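## Bench notes: small parts trays and the change to the sorting routine

The parts store at Distunholm has been on the new tray routine since the start of the month, and Hiyori Morikawa has asked for the working version to be set down in one place. Most of it will be familiar. The changes concern tray depth, what may share a tray, and the order of emptying.

Under the old arrangement, small round parts went into the deep bins along with the fixings. The bins hold plenty, but a flat part lying against a straight wall is hard to pick up, and people tended to tip the whole bin out to reach it. Mixed sizes were then returned to the wrong place. Sota Uchida went through the Kinevov stock in one go and found 14 bins with at least two sizes in them. All have been sorted and relabelled.

The replacement is a shallow open tray, one part type per tray, used on a clear bench. Trays stay at the back left of the working area, with the open space in front kept for laying out. Bins remain in use for anything longer than 90 mm and for stock still in sealed bags.

White trays are preferred for yellow metal and for dark parts. Bright zinc and plain steel should go in the grey trays, where the outline is easier to pick out. Clear trays are being withdrawn from the benches — they can still be used on the shelves, where the label does the work.
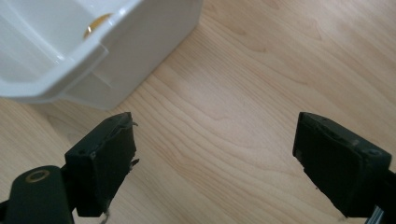 Rims matter more than was expected. A rounded rim is kinder to the wrist over a long session, but a small part close to the wall can sit partly out of view behind it. Look into each tray from directly overhead before calling it empty. The same applies when two trays are stacked: check the lower one first, then the upper one, then stack.

The order of work is as follows.

1. Clear and wipe the bench. Let it dry.
2. Bring out one tray and its matching label card.
3. Lay parts out in rows on the bench, flat side down.
4. Check thickness with the gauge. Outer diameter alone will not separate the two common Sila sizes.
5. Return parts to the tray by hand. Do not sweep them over the bench edge.
6. Enter the quantity on the card and initial it.

Parts are entered in lots of 100. A short lot goes in as a short lot, with the real figure written on the card, and is not made up from another tray. The full holding of small rounds is 4000 pieces, so a single wrong lot takes a good while to trace.

Two points on care of the benches. Wood surfaces should be wiped with a damp cloth only; the solvent spray kept for the metal bench leaves a dull patch on a wood finish and should stay at that end of the room. Parts with a burr should be set on a felt mat. Mats are in the second drawer and need shaking out after use, as swarf collects in the pile.

Label cards are now printed on the Bunnag stock, which takes pencil as well as ink. Please use pencil for quantities and ink for the part code. Old cards may be used up on the bins but not on the trays, where the slot is narrower and the card bows.

Trays with cracked rims should be put in the crate by the door. Replacement trays are on order in white and grey, and the larger size will follow in October. Until then, long fixings stay where they are. Corrections to the part code list go to Sota, in writing, with the old code and the new code on the same line.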